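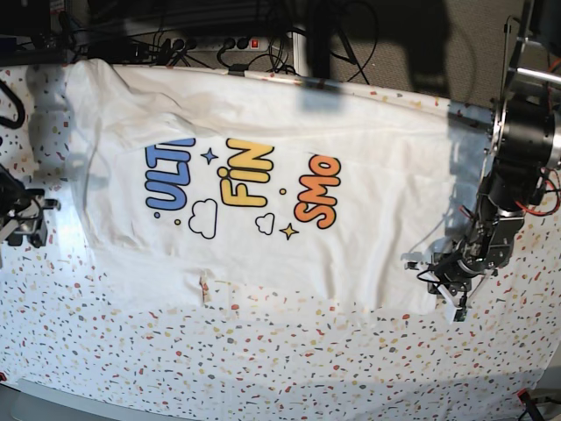

## Testing if a robot can fold your T-shirts

Last edited June 1, 2024, by Safta Cârstea

Many people ask me if a machine can do the laundry already. My answer is: do a small test and look at the results. This page explains how we do the test for Paststead, with one shirt and two arms. You need one afternoon.

### Before you start

1. Put a cloth on the table and fix it with clamps. If the cloth moves, the arms will pull it together with the shirt.
2. Choose a cotton T-shirt of adult size. A print on the chest is useful, it shows you the direction of the shirt when you watch the recording later.
3. Write down what you will call a success. We use Shobha Shetty's rule: both sleeves inside, and the final shape fits on a sheet of cardboard of 12 inches.

### Running the test

Make 50 attempts. Before each one, lift the shirt by the collar and drop it on the table. Do not make it flat with your hands! This is the most common mistake, and it makes the machine look much better than it is. A shirt from the dryer never comes flat.

Start the program and keep your hands away until it stops. If the arms do nothing for 48 seconds, stop it and write "stuck" in the sheet. 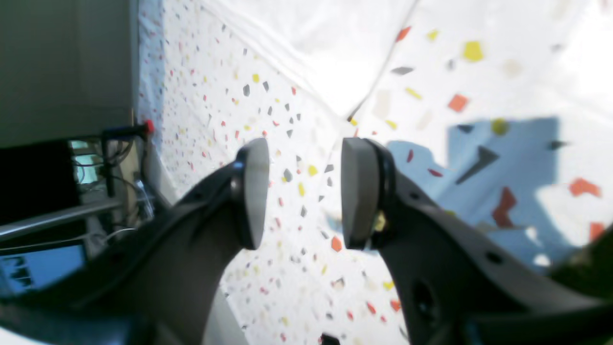 Check also how the fingers close. Thin cotton is difficult, and a finger which goes too low will take the tablecloth and the shirt at the same time. Write this as a separate kind of failure. In February Nassoro Koech put it together with "missed grasp" and we had to watch all the videos again.

### Reading the results

Separate the attempts in two groups, flattening and folding. In our tests the folding is mostly good when the shirt is already open. The flattening is where the time goes, and a sleeve hidden under the body is still the worst case.

So, can it replace you? For my house, not yet. I fold a shirt faster and I also find the socks. For a shop where all shirts are the same size, Hussam Farah thinks it is worth trying now, and I agree with him if one person stays near the table.

Empty results sheet: ask Njoroge Makokha.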